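Film Form I
Unit 4: Screen Time, Story Time and the Ellipsis
Instructor: Shabnam Kakakhel

Read before the seminar: the chapter on duration in the course reader, and the shot breakdown of Lavirano (on reserve at the library desk, call slip 722).

Terms

Story time is the full span of events the viewer is asked to accept, including events that are only mentioned. Plot time is the span of the events the film selects. Screen time is the running time. A film with a story time of 300 years may have a plot time of one night and a screen time of two hours. Students often run the first two together in the written test. Keep them apart in your notes.

Order is a separate matter. A flashback changes order and may leave duration alone. A montage sequence usually compresses duration and leaves order alone.

Types of ellipsis

A marked ellipsis tells the viewer that time has been dropped. The usual marks are the dissolve, the fade to black, a title card, or a change of light or clothing between two shots of the same room. Older studio films use the dissolve for hours and the fade for days or longer, but this is a tendency and there are many exceptions.

An unmarked ellipsis gives no such sign. The cut looks like a continuous one and the viewer works out the gap afterward, from dialogue or from a change in the situation. Most cuts through a door or into a car are of this type. The gap is a few seconds and is rarely noticed.

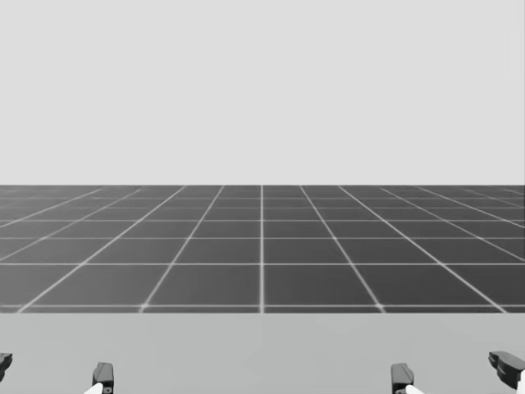 A delayed ellipsis is an unmarked one where the missing event matters to the plot and is held back. Lavirano is our main case. At the end of the second reel the brother leaves the boat house. The next shot has the family at breakfast, with the same music running across the cut. The film does not return to the boat house until the last scene, and only then does the viewer learn that a whole night was left out. Wajid Mirani's cutting notes, copied in the reader, show that an earlier version had a fade at this point. Compare the two versions and note what the sound bridge does that the fade could not.

Expansion

Screen time may also run longer than the event shown. The common methods are slow motion, overlapping action (the end of a movement is repeated at the start of the next shot) and cutting away to other action while the first is held. The stair sequence in Brunton uses the last two together. Kylie Costigan's essay treats it as slow motion, but the shots run at normal speed.

For the seminar

Choose one scene change from Metia or Hostow. State the type of ellipsis, the length of time dropped, and the evidence in the film for that length. One page, typed. Tariq Ansari's section meets in the small screening room through April.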